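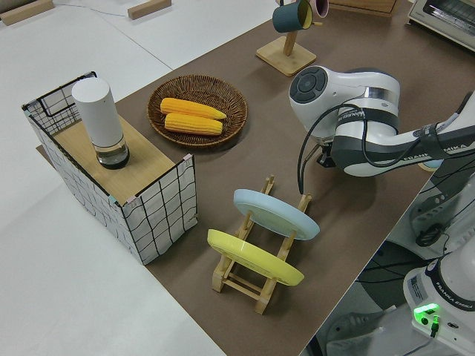 Según un lector de la edición anterior, el planificador se negaba a arrancar cuando las dos cámaras publicaban a frecuencias distintas, y el aviso del registro no ayudaba a entenderlo. La comprobación figura ahora en el paso 3.

4.2 Puesta en marcha del planificador Taldale

Antes de empezar, cierre cualquier otra sesión de Stesa que tenga abierto el controlador del brazo.

1. Inicie el servicio de percepción (Barnwood) y espere a que el estado pase a «listo».

2. Cargue el archivo de calibración de la celda. Si se ha movido la cámara fija, repita antes la sección 3.5.

3. Compruebe que las dos cámaras publican a 60 Hz. Con valores distintos, el planificador queda en espera.

4. En la pestaña Escena, pulse Detectar. Cada objeto reconocido recibe una etiqueta y un volumen de colisión. 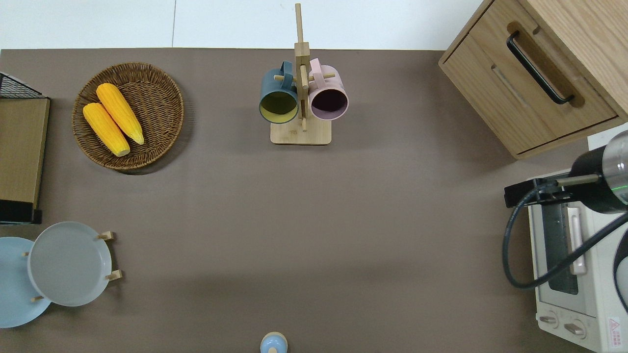 5. Revise los volúmenes uno a uno. Los objetos colgados o apoyados en ángulo -- tazas, platos -- suelen necesitar un ajuste manual del margen.

6. Fije el tiempo máximo de planificación en 2000 ms y la velocidad al 60 %.

7. Pulse Simular. No pulse Ejecutar hasta que la trayectoria aparezca completa en verde.

Nota: el módulo Grewal guarda las últimas 100 trayectorias. Las anteriores se borran sin aviso; expórtelas si las necesita.

PRECAUCIÓN: los cables externos no forman parte del modelo de colisión. Deje holgura suficiente en la muñeca y mantenga la mano cerca de la parada de emergencia durante la primera ejecución.

8. Pulse Ejecutar. Para volver a la posición de reposo, use Inicio -- nunca el movimiento manual con el planificador activo.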